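### 3.2 Shared Tables and the Storage of Eating Utensils

The second group of households in the Tornbridge study lived in units where one room served for eating, washing, and food storage. In these homes the dining table was rarely cleared of utensils between meals. Residents kept spoons, chopsticks, and serving tools on or beside the table, and the nearest counter was given over to items from both the kitchen and the bathroom. Of the 39 households visited, 15 reported that they had no drawer set aside for utensils.

Interviews suggest that this arrangement was a settled habit. Most residents could name the usual place of each utensil without looking, although the places differed widely from home to home. Open caddies were preferred to closed boxes, and several residents in the Binell building described a caddy on the table as part of setting it. Long or top-heavy tools were the exception - they were often laid flat on the cloth or left near the sink.

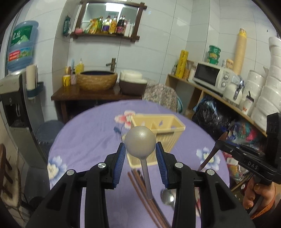
**Figure 2.** Round dining table with a floral cloth, a two-compartment utensil caddy, chopsticks, and a spoon. The counter behind holds a basin, white bowls, and toothbrushes.

The closeness of washing and eating areas also shaped the way bowls were stored. Where a basin stood within reach of the table, residents tended to stack bowls next to it and return them to the same spot after drying. Stetsiuk, in her earlier survey of rented rooms in Ayala, treated such stacks as overflow from full cabinets. Our interviews do not support that reading. Residents with free cabinet space kept their bowls beside the basin as well, and they gave convenience as the main reason.

Across all visits, 1406 utensil placements were coded by surface and by distance from the nearest seat. Placements on the table itself were coded separately from those on counters and shelves. Items used for both cooking and serving proved difficult to assign, and they were entered under the surface on which they were first recorded. The same rule was applied to the Sekarura households, which are discussed in the next section.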